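Clamstead course to rebuild irrigation pond, cut well pumping

CLAMSTEAD. Work to enlarge and reline the main irrigation pond at the Hornik golf course will begin in May, with the front nine staying open during construction. The pond, which lies between the 8th and 11th fairways, collects runoff from the course and from a drainage swale along Tangen Road.

The existing clay liner has cracked along the north bank, where the water level drops each summer and leaves the upper part of the slope exposed. Seepage tests last season showed losses well above what evaporation could explain. Under the approved design, the bank will be regraded to a gentler slope, the clay will be stripped and recompacted, and a synthetic liner will be placed over the north half. A planted shelf of rushes and sedges will run along the inlet side to slow incoming water and trap sediment before it reaches the pump intake.

The intake will also be moved. It now draws from close to the bottom, and silt has clogged the filters often enough that irrigation cycles have been cut short in dry weather. A floating intake will take water from below the surface film and above the sediment layer. The screen can be cleaned from the bank.

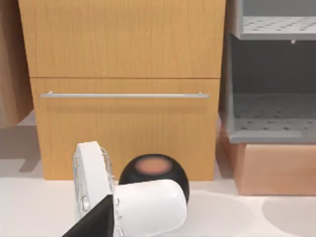
Wenche Strömberg asked whether the planted shelf would reduce the volume available for irrigation in August, when demand on the greens is highest. The shelf takes up storage, she noted, and the old pond had run low even without it.

The design report answers that the added depth in the center more than offsets the space given up at the inlet. The pond was last dredged in 2000, and sediment has filled much of the basin since then. Removing it restores storage without widening the footprint on the fairway side. Dredged material will be dried on the practice range and tested before it is used as fill behind the 11th tee.

Storm flows are handled separately. A new outlet structure with an adjustable weir will hold the pond at its normal level and release excess water to the lower wetland over several days. The present outlet is a fixed pipe that passes small storms too quickly and backs up in large ones, leaving standing water on the 8th fairway.

Pump controls will be replaced at the same time. The new system, supplied by Kunditance, ties run times to soil moisture readings taken on the greens and to the pond level. When the level falls below a set point, irrigation of the roughs stops first, followed by the fairways. The well will be kept as a backup for greens and tees only. The design report projects that the pond will meet 94 percent of irrigation demand in a year of normal rainfall.
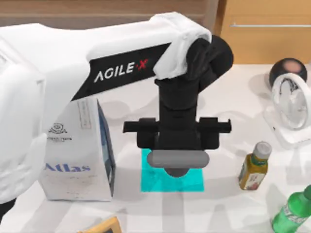

Robot arm over a white tabletop.

Vilgot Tveit, the project engineer, will present the grading plan at the clubhouse on Wednesday at 8 p.m. Carts will be routed along the service road while the north bank is closed. Seeding of the disturbed slopes is scheduled to follow once the liner has been inspected and the pond has been refilled to its normal level.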